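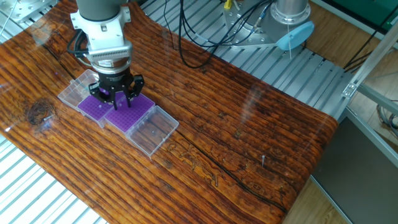

Ingegerd Sæther asked at our first review what we would learn from a success rate that we couldn't learn from a stopwatch and a patient person. We didn't have a good answer then, and this report is partly our attempt at one.

Project report, Hastcombe lab automation course
April 21, 2019

What we tested

The Yeon method trains an arm from recorded demonstrations. The claim we were given is that a policy trained this way can handle small parts in a purple rack with no fixed coordinates. We collected 220 demonstrations and trained for 800 epochs on the Rorkach setup. The racks sat in clear boxes with the lids open, on a glossy wood-grain surface.

We picked that surface because it is hard on cameras. Reflections move when the arm moves. If the method only works on a matte black sheet, we would like to know before anyone writes "robust" in a title.

What we got

The policy reached the correct rack in most trials. Getting the fingertips to the right hole was another matter, and the two should not be reported as one number. Our first draft did that, and it made us look much better than we were.

We also trained with 3 random seeds. The gap between the best and worst seed was larger than the gap between the Yeon method and our plain baseline. I don't see how we can claim an improvement from that.

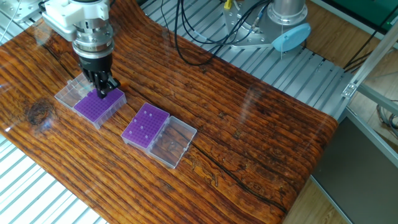 Rizwan Niazi thinks we are being too hard on it, and that more demonstrations would close the gap between seeds. Maybe. We have no data that says so, and "more data would help" can be said of any method that didn't work very well.

Problems with our own test

The same people gave the demonstrations and scored the trials. The boxes were put back by hand between trials, so the start positions were less random than our plan says. We never tried clear lids closed.

In May we want to repeat the runs with Irkomard doing the scoring, blind to which policy is running. Until then the results table stays marked as preliminary.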